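I bought the Ovura finger kit in February to replace the stock metal jaws on my arm, and I've put off writing this because my opinion of it kept changing. For the first month I would have told anybody to get one. Then it had a fault that cost me a whole evening and a small stack of cardboard, so now you get the long version.

The job is simple enough. I handle purple-covered corrugated board for the Trindwood gift packaging line (I do short runs for them out of my spare room), and the arm takes each piece by the edge and moves it over for gluing. Metal jaws left dents in everything. The Ovura fingers are yellow plastic with pockets molded into them, so they weigh next to nothing, and each one has a black pad attached. On soft material they're lovely, and I really mean that!
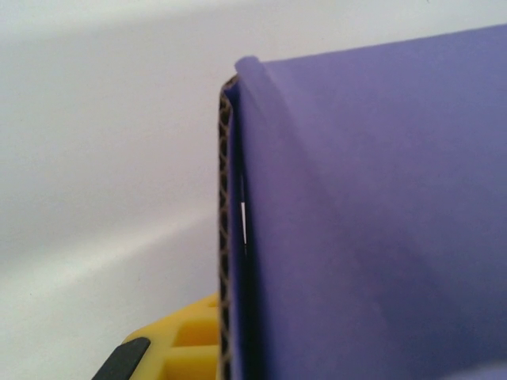 Page last changed: February, 9:40 pm

So, the fault. On piece 131 of a run the arm stopped closing at the position I'd set and just kept pushing. No alarm, no message on the screen, nothing. The controller thought the finger was still open, so as far as it knew there was plenty of room left to travel. I hit the stop button, backed everything off by hand and restarted, and it behaved for a while. Then it did the same thing again. By the third time I was sitting there with my palm hovering over the button, which is no way to spend an evening.

I blamed the arm first, then my own settings, then the cable. I swapped the cable for an Omance one I had in a drawer and the problem didn't budge. What finally gave it away was the position readout. With the finger fully open it should sit at 3067 on my setup, and it did. Halfway closed, it would sometimes freeze at 1395 and stay there while the finger carried on moving. The little sensor board in the Ovura mount was dropping out and reporting its last good number as if everything were fine.

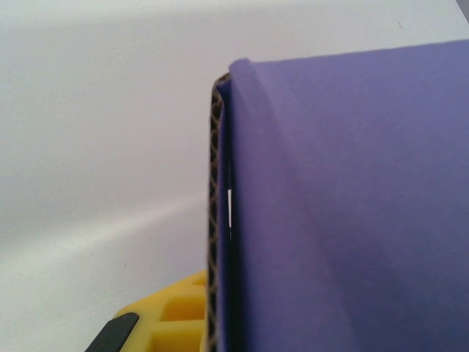 Corrugated edges are the worst place for extra force, too. The fluting gives way before the face does, and once the covering starts coming away from the board I can't sell the piece. I can live with a few scrapped panels – fingers are another matter. If you ever reach in to straighten something while the arm is powered, please don't do it with this kit until you've checked the sensor. I used to do it all the time, and I've quit.

Support sent a new sensor board without an argument, and I added a force limit in the controller that I should have had from day one. Since then it's been fine. A friend runs Girard fingers on the same arm and they do throw an error when the signal drops, but they're stiffer and I like them less on thin board.

Would I buy the Ovura kit again? Yes, for the grip and the weight. The manual needs a page on lost signals, though, and I'm taking a star off for the silent failure – four out of five if you set a force limit, two if you don't plan to. The spare pads are sold separately and the screws are tiny, so work over a tray.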